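The Part We Throw Away First: What Bottle Caps Are Made Of and Where They End Up
Project report by Melur Lumbantobing
06/07/2018 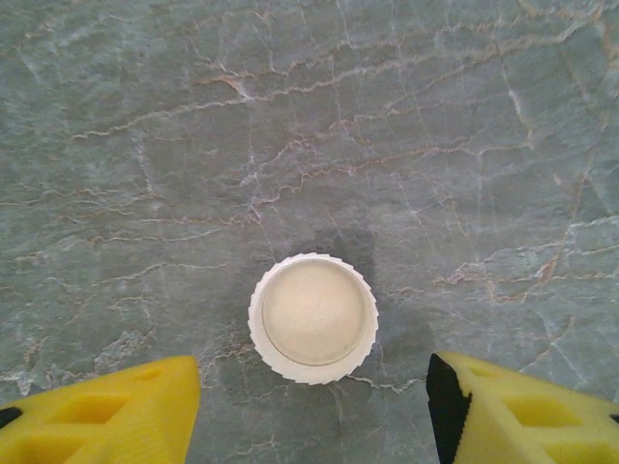
My project began with my grandmother's kitchen drawer, which has held loose bottle caps for as long as I can remember. She keeps them because she is sure that one day a bottle will turn up without its cap, and in all my years of visiting I have seen that happen once. When our class was asked to choose a household object and follow it through its life, most of my friends picked big things like couches and bicycles, and I kept thinking of that drawer. A cap looks like one simple piece of plastic until you turn it over. The white one on the marble counter is lying open side up, and inside it you can see a cream-colored disc, a little yellower than the cap itself, with a thin round groove just inside the rim. That disc is the liner, and it ended up being the reason my report is twice as long as I planned it to be.

Why I chose this question

I wanted to know two things. First, what does each part of a cap do? Second, what do the families in my neighborhood do with their caps when a bottle is finished? I thought the first question would take an afternoon and the second would take a month. I had it backwards, as you will see.

How I collected the caps

I put a cardboard box in the entrance of our apartment building and another one outside the art room at school, with a short note asking for clean caps from any kind of bottle. I left both boxes out for 3 weeks. My mother was very patient about the kitchen table during this time, and I would like to thank her properly, because there were evenings when we ate with our plates on our laps.

At the end I had 455 caps. I rinsed them in warm water with a drop of dish soap, spread them on old towels, and left them overnight. Then I sorted them by hand, first by whether they had a liner and after that by color and width. Sorting by color was very satisfying and, I have to admit, not terribly useful. Blue caps had no more in common with each other than blue cars do. If I did the project again I would skip it, although I did enjoy the rows.

What the parts do

The outside ridges are for grip. The cap in my picture has small, even ones all the way around, so the edge looks toothed like a gear. I tried opening bottles with soapy hands, using one ridged cap and one smooth cap of nearly the same width, and my fingers slid on the smooth cap every time. My little cousin tried it too and got the same result, along with a wet shirt.

The threads are the spiral on the inner wall that pulls the cap down as you turn it. Some caps have one long thread and others have several short ones that start at different points. The short kind closes with less turning, which I noticed mostly on jars and wide bottles.

The liner is the soft part that presses against the mouth of the bottle. Not every cap has a separate one. Many drink caps have a raised ring molded right into the plastic, and that ring does the sealing. Out of my collection, 46 caps had a liner I could lift out with the handle of a teaspoon. Some liners felt like foam, others like thick paper with a shiny face, and a few were so thin that I took them for part of the cap until my fingernail caught the edge. There were others that I suspected of being separate pieces but could not loosen, so I left those out of the number.

A small test of the seal

I filled two matching bottles with water and a little food coloring, closed one with its cap as it was, and closed the other with the same kind of cap after I had taken the liner out. Both were turned upside down in the sink. The one with its liner left no color on the paper towel by the next morning. The other had made a pink ring within minutes - and, I am sorry to say, a faint pink patch on the dish brush that we have never managed to get rid of. Two bottles are hardly a proper experiment, and my teacher wrote as much in the margin of my draft. I would like to repeat it with more bottles and with something thicker, such as cooking oil.

What people told me

I knocked on doors in our building and asked what each family does with caps. The answers were much more mixed than I expected. Some people screw the cap back on before recycling the bottle. Others take it off because they were told to years ago and never heard differently. The lady on the ground floor uses hers as paint dishes and as feet under her flower pots, and she gave me tea while she showed me all of them, so that interview took most of a Saturday.

What confused nearly everyone, me included, was which way is correct. I learned that it depends on where you live and on the place that does the sorting. Bottles and caps are often made of different plastics, and loose caps are small enough to fall through some sorting machines, so many programs now ask for the cap to stay on. Others still ask for it to come off. The leaflet our building got did not mention caps at all, and I have written to ask whether a line could be added.

Difficulties

The hardest part was telling plastics apart. Some caps have a tiny number inside, but a great many have nothing, or a mark so worn that I could not read it even with my father's magnifying glass. I tried floating pieces in water, and as both of the common cap plastics float, I learned very little from that.

I also underestimated the smell. Milk caps need washing on the day they arrive.

What I would like to do next

In September I hope to put the box outside the art room again and ask people to write down what was in each bottle, so that I can compare the liners with the contents. The caps from this round are in two shoeboxes under my bed, apart from a handful of the nicest ones, which my grandmother asked for and which have gone into her drawer.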